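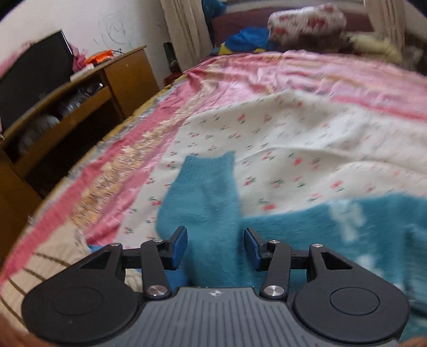

寒い寝室で眠る人たち　リースベット・コステルさんに聞く

文・リアンネ・ファン・ワイク
2020年9月23日

リースベット・コステルさんは、スキルトヴネスという北の島で、パラシオスという小さな宿を約25年続けました。宿は木造の二階建てで、暖房があったのは一階の台所と食堂だけです。客室には最後まで暖房を入れませんでした。島では昔から、寝る部屋は暖めないものだと考えられているそうです。

今、コステルさんは宿を姪の夫婦にゆずって、本土のダルトウという町に住んでいます。島にいた間に、お客さんや近所の人から「どうやって眠っているか」という話を集めていて、それを一冊の本にするために原稿を書いています。私は日本語を勉強して長くなりますが、このような長い聞き書きを日本語でまとめるのは二回目です。会話はオランダ語でしましたので、かぎかっこの中の言葉は私の訳です。固い訳になったところがあるかもしれません。

訪ねたのは午後の早い時間でした。コステルさんはもう昼寝を終えていて、私にお茶をいれながら、すぐに話を始めました。

「はじめに言っておきますが、私は医者ではありません。睡眠のことを研究した人でもありません。宿の主人は、毎朝、お客さんに『よく眠れましたか』と聞くでしょう。これはあいさつです。でも島では、このあいさつに本当の答えが返ってきます。『いいえ、足が冷たくて三時に起きました』とか、『鼻が寒かった』とか。私はその答えを台所のカレンダーの裏に書くようになりました」

カレンダーの裏はすぐに足りなくなって、次はノートになりました。宿を出た後で手紙を送ってくる人もいました。手紙は全部で203通あります。コステルさんはそれを靴の箱に入れて、年の順ではなく、体の部分の順に並べています。足、手、鼻、耳、背中。一番厚いのは足の束です。

「足の話は終わりがありません。夫婦で意見が違うこともよくあります。奥さんは靴下をはいて寝たい、ご主人は靴下の人と同じベッドに入りたくない。ある年の冬、二人が別々の手紙を書いてきました。封筒は一つなのに、中の手紙は二通です。どちらにも『私が正しいと言ってください』と書いてありました。私は返事に、どちらも正しいと書きました。二人とも不満だったと思います」

靴下をはいて寝ることについて、コステルさん自身の習慣を聞きました。

「はいて入って、途中でぬぎます。ほとんどの人がそうではないですか。島の言葉には、朝ふとんの奥から見つかる片方の靴下を呼ぶ言い方がありました。私の祖母は『夜の魚』と言っていました。足で探して、つかまえて、上まで引き上げるからです。もう片方はたいてい床に落ちています。洗濯の日には、お客さんのシーツの中から夜の魚がよく出てきましたよ。持ち主に郵便で送ったこともありますが、切手のほうが高かった」

私は「夜の魚」という言葉が気に入って、辞書や方言の本で探しましたが、見つけることができませんでした。コステルさんに言うと、「祖母が作った言葉かもしれませんね」と言って、あまり気にしていないようでした。

スキルトヴネスの人口は、コステルさんが宿を始めた年に1327人でした。港の掲示板に毎年数字が出るので、よく覚えているそうです。冬は長いのですが、気温がとても低いというわけではありません。問題は湿気と風です。海からの風が壁の板の間に入り、シーツがいつも少し湿っているように感じられます。

「本土から来た人は、厚い毛布をたくさんかければいいと思っています。最初の夜に、戸棚の毛布を全部出して上に重ねます。そして朝、『重くて眠れなかった』と言います。下が冷たいのに上ばかり重くするからです。私は二日目の夜に、一枚を下に敷いてあげます。それで大体の人は黙って眠ります」

マットレスの上に毛布を一枚敷いて、その上にシーツをかける。島の家ではどこでもそうしていました。毛布は羊毛のもので、新しいものはちくちくするので、まず台所のいすのひざかけとして二年ぐらい使い、やわらかくなってからベッドの下側に回します。そのあとは犬のものになります。順番は決まっていて、コステルさんの家では、犬が先に使うことは許されませんでした。

シーツについては、コステルさんには強い意見があります。

「白い無地のシーツがきれいで清潔だと言う人が多いでしょう。私は宿でそれをやめました。暖房のない部屋に白い無地のベッドがあると、見ただけで寒いのです。お客さんがドアを開けて、肩を上げるのが分かります。小さい花の柄に替えたら、同じ温度なのに、寒いと言う人が減りました。これは研究ではありませんよ。私がドアの横に立って見ていただけです」

替えたのは四月のことで、季節が暖かくなっただけではないかと私は言いました。コステルさんは笑って、「それは夫にも言われました」と答えました。けれども次の冬も、その次の冬も同じだったと言います。柄のシーツを買うお金がなかった最初のころは、近所の人からカーテンの布をもらって縫ったそうです。カーテンの布は丈夫ですが、寝返りをすると音がします。その部屋に泊まった人の手紙が一通残っていて、「一晩中、自分が紙の袋に入っているようでした」と書いてあります。

湯たんぽの話になると、コステルさんは立って、台所から陶器のものを持ってきました。灰色で、口のところが少し欠けています。栓は元のものではなく、ワインのコルクを削って作ってありました。

「これを寝る一時間前にベッドの真ん中に置きます。足のところではありません。真ん中を先に暖めて、寝るときに足で下へ押します。最初から足元に置くと、腰のところが冷たいままです。人は腰が冷たいと、体を丸くするでしょう。丸くなって寝た人は、次の朝、階段を下りるときに手すりをつかみます。音で分かりますよ」

宿では、夕食の皿を洗った後で各部屋に湯たんぽを置いて回りました。冬は島に来る人が少なく、泊まっているのは灯台の修理の人、獣医、学校の検査の人などです。大きな男の人ほど、最初は湯たんぽをいらないと言いました。コステルさんは返事をしないで、だまってベッドに入れておきました。朝、それが床に出されていたことは一度もなかったそうです。

本の題名は「ヴォヴォトフ」になる予定です。変わった言葉なので意味を聞きました。

「子どものときに兄と作った遊びの名前です。寒い夜に、ふとんの中で息をはいて、自分のまわりを暖めるでしょう。そのとき口から出る音がヴォ、ヴォ、トフ。最後のトフは、頭を出して空気を吸う音です。兄はこの名前の国があると言っていました。王様がいて、法律があって、法律は一つだけです。朝まで足を外に出してはいけない。兄は裁判官の役で、私はいつも有罪でした」

お兄さんは漁師になり、その後、本土の製材所で働いて、今はダルトウのとなりの通りに住んでいます。原稿を読んでもらったところ、王様の名前が間違っていると言われて、二週間けんかをしたそうです。どちらの名前が本に載るのか、私が訪ねた日にはまだ決まっていませんでした。

コステルさんがダルトウに引っ越して一番困ったのは、暖房のある寝室でした。新しい家は床から暖まる仕組みで、温度を低くしても、部屋が完全に冷えることはありません。

「最初の冬は眠れませんでした。窓を開けて寝たら、下の階の人が心配して上がってきました。冷たい空気が階段まで下りていくと言うのです。いい人ですから、けんかにはなりません。今は窓を少しだけ開けて、ドアの下に巻いたタオルを置いています。でも鼻が暖かいと、夜だという感じがしないのです。鼻は冷たくて、足は暖かい。私の体はそれを夜だと覚えてしまいました」

反対に、島に引っ越してきた人はどうでしょうか。コステルさんは、慣れるのに冬が三つかかると考えています。一つ目の冬は何でも買います。電気毛布、帽子、毛皮の室内ばき。二つ目の冬は、買ったものの半分を使いません。三つ目の冬になると、人にやり方を教え始めます。

「教え始めたら、もう大丈夫です。内容が正しくなくてもいい。郵便局に来た若い女の人が、寝る前に冷たい水で足を洗うといいと言い始めました。私は一度やってみて、その晩はとても後悔しました。でも彼女はそれでよく眠れるのです。島で赤ちゃんを二人育てましたから、たくさん眠れたとは思いませんけれど」

原稿は今、ノートに手書きで進んでいます。コステルさんはパソコンも使いますが、夜に書くときは手書きがいいそうです。私は机の上のノートを少し読ませてもらいました。字は細かくて、ところどころに値段が書いてあります。羽毛の枕、2235という数字がありました。お金の単位がないので聞くと、昔の通貨で、宿の枕を全部買いかえたときの合計だと教えてくれました。

「高かったのです。冬の間ずっと腹が立っていました。でも枕は大事です。毛布は足せますし、靴下も足せます。枕は二つにすると首が痛くなるだけです。安い枕は、寒いと中身が固まって石のようになります。一人のお客さんは枕を使わないで、自分のセーターを巻いて寝ていました。そのほうがよかったと言われて、私は恥ずかしくて、次の船で注文を出しました」

セーターを巻く方法は、今では本の中の短い章になっています。袖を中に入れて、首のところを外に向けるのがこつだと書いてありました。私も家で試しましたが、ボタンのあるセーターだったので、朝、頬に丸い跡がつきました。

話を聞いている間に、外が暗くなってきました。コステルさんは電灯をつけないで、もう一度お茶をいれました。私は、子どもたちにもこのような眠り方を教えたのかと聞きました。

「娘は南のほうに住んでいて、暑い、暑いと電話で言います。眠れないから何か方法はないかと聞かれますが、私は暑い夜のことは何も知りません。ぬれたタオルのことを言ってみましたが、『お母さん、それはもうみんなやっている』と言われました。孫は冬に来ると喜びますよ。ここは床が暖かいですから、本当の寒さではありません。それで去年、姪の宿に二晩泊まりに行かせました。一晩目は泣いて、二晩目は十時間寝ました」

お孫さんが帰る前に、パラシオスの客用のノートに書いた文があります。コステルさんはそれを写真に撮って持っていました。「朝ごはんのパンが大きかった。ベッドの中は夏だった。トイレは冬だった」。この文を本の最初に置くか最後に置くか、コステルさんは迷っています。お兄さんは最初がいいと言っているそうです。

帰るとき、私はバスの時間まで少しあったので、玄関で手紙の箱をもう一度見せてもらいました。「耳」の束は薄くて、四通しかありません。そのうちの一通は灯台の修理の人からで、帽子をかぶって寝ると夢の中でも帽子をかぶっている、とだけ書いてありました。コステルさんはこの人に返事を出して、どんな帽子ですかと聞いたのですが、まだ答えが来ていないそうです。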